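What the Swamp Rats Left Behind: Runway Use by Rattus lutreolus at Culley Reserve

Student project report, second-year field biology
Shigeru Ichikawa and Emiliano Huenchumán
March 20, 2021

Why we picked this animal

The Australian swamp rat is a stocky, dark-furred native rodent that most people walk straight past. It lives in thick grass and sedge, eats mostly stems and seeds, and gets about through tunnels it keeps open in the vegetation. We love it! It's out in daylight more often than you'd expect from a rat, and the runways are so tidy that once you've seen one you find them everywhere.

Our question was a small one. Do swamp rats at Culley Reserve use runways more where the sedge is dense, or where the ground is close to water? The two often go together, so we needed a site where they didn't. Culley has a dry sedge bank above the old Karagiannis dam as well as the wet flat below it, and that made it a good pick.
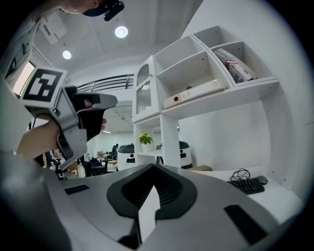
We laid a 500 m transect along the flat and a second 500 m one along the bank. Every runway crossing the tape was given a flag and scored as fresh or old. Fresh meant clipped stems still green at the cut, or droppings that hadn't gone grey. Old meant anything else, including runways with spider web across the mouth. Emiliano did all the scoring so that we'd only have one person's mistakes to deal with. Shigeru measured sedge cover with a one-metre square and wrote everything down.

We didn't trap. Neither of us has the permit, and signs are enough for a question like this one as long as you're careful about bush rats, which also live in the reserve. Bush rats don't keep runways in the same way, but they will borrow one.

What we found

There were 127 runways across both transects, and almost 100 of them were fresh. Most of the fresh ones were in dense sedge, and that held on the dry bank too, which surprised us both. On the wet flat there was a long stretch of thin, trampled sedge close to the water with hardly any fresh runways in it.
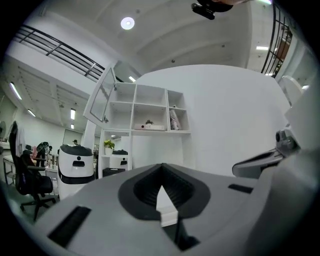
So cover seems to matter more than water, at least in November, at this reserve, after a fairly wet spring. We'd be nervous about saying more. In a dry summer the bank might empty out completely, because the stems the rats eat would brown off there first.

Things that went wrong

The flags. We used orange tape on wire and the ravens pulled out a whole run of them on the first morning, so that section had to be done again. We also started with a cover scale that had too many steps — "fairly dense" and "quite dense" turned out to be the same thing — and cut it back to thin, medium and dense.

The bigger problem is that a runway isn't a rat. One busy animal can keep several open, and we have no way of telling from the signs. Next time we'd like to add trail cameras at a few of the fresh crossings, and to repeat the walk in a dry month.

Related projects
Microbats over Estthorpe Oval
Pond snails and salt: the Sodinum trial
Do magpies remember our lunch table?

14 shares · 3 comments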